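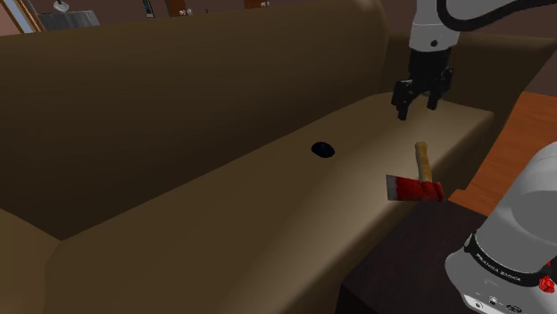

Brown couch, black computer mouse on the seat.

Zusdale Swap & Repair – what's new

Quick one this time, sorry, running behind on everything. The furniture swap is back on 2021-08-15 at the old Grarkcombe hall. Doors at 10, big stuff in by the side entrance please, NOT the front steps (we scratched the rail in March and are still hearing about it). Bring what you can carry. If you can't carry it, call Poul Kárason and he'll see if the van is free. No promises on the van.

We have 180 tags printed. One tag per item, name and phone on the back. Last time a lot of tags came off by lunch so tape them as well – masking tape, not duct tape, it takes the finish off.

Couches and armchairs: check down the sides before you drop them off. Keys, remotes, coins, somebody's library card. Pull the cushions if they come off, vacuum, done. Anything with a strong smell of smoke or cat we will have to send home agian, and that's an awkward chat for everyone. 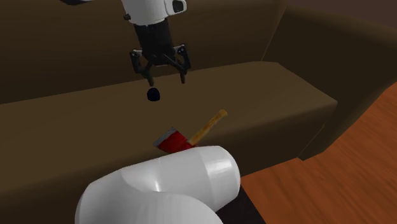
Tools go on the long table by the kitchen, blades covered, and an adult has to sign them in. Same for anything with a plug, which needs to be looked at first. Test bench runs 2 hours only so get there early.

Still need 6 people for clean up. Soup after. Thanks to Þorgeirsson for the loan of the hand trucks, they were a huge help in the spring and we did return all of them eventualy.

Leftovers go to the depot the next morning. Questions – leave a message at the hall, ext. 271.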